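Small parts and scraps: do you sort as you go or sweep it all into one tub?

Forum > Home & Workroom > Tidying and Storage

Started by penrose_y, 16 Sep 2026

penrose_y
Okay, I need opinions, and I know this bunch has them. My work table is white, it has walls on three sides, and it collects little stuff like you wouldn't believe. Bits of crumpled whatever, curly bits, toy bits, crumbs of white something that I can't even see until my sleeve is in them. Every evening I stand there and try to decide if I should put each thing where it belongs or just get one tub and shove it all in.

My sister-in-law is firmly in the one tub camp. I grew up with a mother who had a labeled jar for buttons with two holes and another for buttons with four, so you can imagine how I feel about one tub. But I'm tired! And a tub is quick!

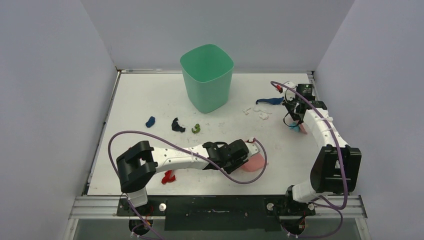

So for the last couple of weeks I've been trying the tub way, with one green plastic one that lives on the table. It does get the surface clear. My trouble is what happens later, when I want one particular thing and end up tipping the whole lot back out to find it. Then I'm right where I started, only crankier.

Does anyone have a middle way? I have a Bisine drawer tower I could bring down from the attic but it's heavy and I'd want to be sure first.
Yvonne

tpearce
One tub. Always one tub. I've had the same system for years and the secret is that you empty it on a schedule. Mine gets sorted when it's full and not before. You are sorting maybe twice a month instead of every single night.

If you have to tip it out to find something, your tub is too big. Get a smaller one.

GoodallHoward
Disagree with Terence, and he knows I will. "When it's full" means never. I've seen his garage.

Yvonne, sort as you go, but only into three places. Keep, toss, belongs in another room. That's it. No labels, no jars. I use old Crabtree biscuit tins for mine and it takes me less time than making coffee. The bit people get wrong is having too many categories, and then they stand there holding a curly green thing wondering if it counts as craft or toy. Who cares. Keep or toss.

tpearce
The garage is a separate matter and you still have my ladder.

gemmap70
Hi Yvonne! I'm with you on the white table problem. We had a white one when the kids were small and I swear anything pale just vanished on it. I ended up putting a dark placemat down wherever I was working with small white stuff, and that fixed it for me. You could try that before you haul anything down from the attic.

On the tub question, I lean toward Terence (and I have to, I'm married to him) but I'd say have it open topped, no lid. The minute there's a lid people start putting things ON the lid. Ask me how I know.

penrose_y
Gemma, the placemat is so simple I'm annoyed I didn't think of it. Trying that tonight.

Howard, what do you do about really small stuff, the crumbs? I can't pick those up one at a time, life's too short.

GoodallHoward
Crumbs get brushed. Start at the back wall and bring everything toward you, because if you push toward the back it packs into the corners and you'll be digging it out with a toothpick. Big things off first, then brush. If you brush with the toys still there you just drive the crumbs underneath them.

osian_p
Coming in on the other side of Howard here. I do the brushing FIRST, with everything on the table. Brush it all into one heap, lift the big pieces out of the heap by hand, and what's left is trash. One pass. I run a craft table at a kids' club and we had around 800 loose bits in the cupboard when I took over, so if sorting by hand was the answer I'd still be sitting there.

GoodallHoward
And how many good pieces went in the trash with the heap?

osian_p
Some. I've made my peace with it.

GoodallHoward
Well, there you go.

gemmap70
Boys.

penrose_y
Ha! Okay, update from me. I've been going back and forth between the two ways, and I've got my cleaning things out on the table with the toys and the bucket now so I stop walking to the closet for them. I think that's made more difference than the sorting, to be fair. If the brush is in my hand I use it. If it's down the hall I tell myself tomorrow.

I also moved the bucket closer to the middle. When I had it way over by the back wall I was leaning over everything to reach it and knocking stuff around with my elbow.

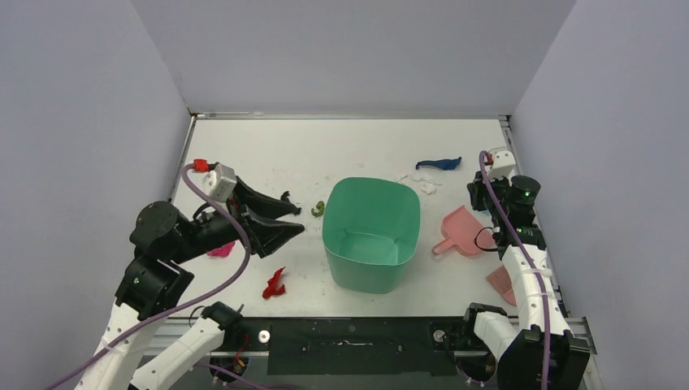
2 min read

Anyway, what I've landed on for now is a bit of both. Toys go in the bucket, anything soft and scrappy gets one look and then it's keep or toss like Howard says, and the crumbs get brushed last. Osian, I did try your heap way once and I can see the appeal, but I spent the whole time worrying about what was in the heap!

The squid is staying out, by the way. There's a little red squid toy that I'm fond of and it can live on the table forever as far as I'm concerned.

tpearce
That's how it starts. One squid today and by next year you've got 40 of them.

osian_p
Pro squid here.

Yvonne, if you do stick with the bucket, put a sheet of felt in the bottom. It stops the tiny things from rattling and it lifts out in one go with all the dust on it. I shake mine outside. The Fima felt sheets are fine, the cheap ones shed and then you've made yourself a whole new kind of crumb.

gemmap70
Oh that's clever. Would it work with a rounded bottom? Ours isn't flat.

osian_p
Cut it a bit big and let it come up the sides. It doesn't need to be neat.

GoodallHoward
I'll give him the felt. I won't give him the heap.

Did you ever bring down the drawer tower, Yvonne? I had a Bisine years ago and the runners went on me, so pull every drawer all the way out before you carry it anywhere. Mine shot out on the stairs.

penrose_y
Not yet, and now I'm picturing that on my attic ladder so maybe it can stay up there until the holidays. Placemat is working nicely though, Gemma. Mine's navy. I found a pile of white bits on it tonight that I would have missed completely.

tpearce
Howard. The ladder.

GoodallHoward
I'll bring it over this weekend.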